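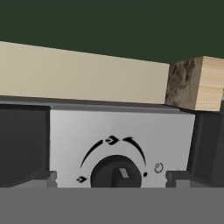 Last updated: 4/30/22

So Josué Falcão and his girlfriend have broken up again, or so I'm told by three sites that were telling me in November they were engaged. I don't buy it. I didn't buy the engagement either.

Look at what we have. She unfollowed him. He posted a black square with no caption, which got 424 comments before he turned them off. Then "a source close to the couple" said they "grew apart." Grew apart from what? They were at the Mancuso dinner together 13 days earlier, holding hands for every photographer on the sidewalk.

And wouldn't you know it, season two of Mendow starts next week, and he's in it. The last breakup landed right before season one. I'm supposed to think that's bad luck.

My friend Onyekachi Usman says I'm being mean and that famous people get dumped like the rest of us. Fine. They do. But when I got dumped I didn't have a sit-down with Prirker booked the same afternoon, with good lighting and a sweater that cost more than my car payment. I watched all 60 minutes of it. He says the word "healing" a lot and never once says what happened.

The part that bugs me is how the sites run it. Every one of them used the same quote from the same source, down to the comma. Did any of them make a phone call? I'd guess it came in an email and they pasted it.

If they're really done, I'm sorry for both of them and I'll say so. Until then I'm giving it to the season finale before they're seen "looking cozy" on a beach.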